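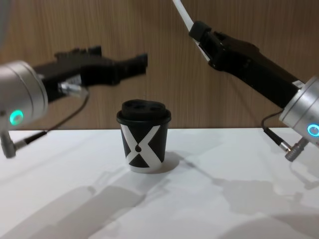
A disposable coffee cup on a white tabletop at Zitow's Estville office.

FOR IMMEDIATE RELEASE

Zitow to Collect Used Coffee Cups at 13 Estville Cafes

ESTVILLE, 15th August - Zitow, a local recycling company, will start collecting used disposable coffee cups from 13 cafes in Estville next month. Customers can drop off cups from any coffee shop, with no purchase needed.

Most disposable cups in Estville now go out with the regular trash. Many paper cups have a thin plastic lining, and the city's paper recycling line does not take them. Zitow will keep the cups separate from other paper and send them to Thevar, a paper mill that can remove the lining and reuse the fiber.

Each cafe will get a collection stand with one opening for cups, one for lids and a drain for leftover coffee. Cardboard sleeves can go in with the cups. Stirrers, napkins and food containers should stay out.

"We get calls every week from people asking what to do with a coffee cup," said Malathi Iyer, operations manager at Zitow. "Until now we had to tell them to throw it away. They didn't like hearing it and we didn't like saying it."

Zitow tested the stands at three cafes in June. Staff at those cafes asked for a wider drain and a bag that could be changed from the front, and both changes were made before the rest of the stands were ordered. Full bags will be picked up twice a week, before opening time. A busy cafe is expected to fill some 20 bags a month.

The cafes pay $60 a month for the service, with the stand included. There is no charge to customers.

Cavari, a coffee shop on Mill Street, was one of the three test locations. Its owner, Celina Sobczak, has signed up for the full program.

"It takes up less floor space than I expected," Sobczak said. "The morning crowd figured it out in a few days. The lids still end up in the wrong hole sometimes."

Cafes that want to join can ask for a stand at the Zitow office, 203 Station Road, Estville. Offices with a coffee station can also apply, and pickups for them will be scheduled once the cafe route is running. A list of drop-off locations will be posted at the office and at each cafe.

Media contact: Karthikeyan Raju, Zitow

###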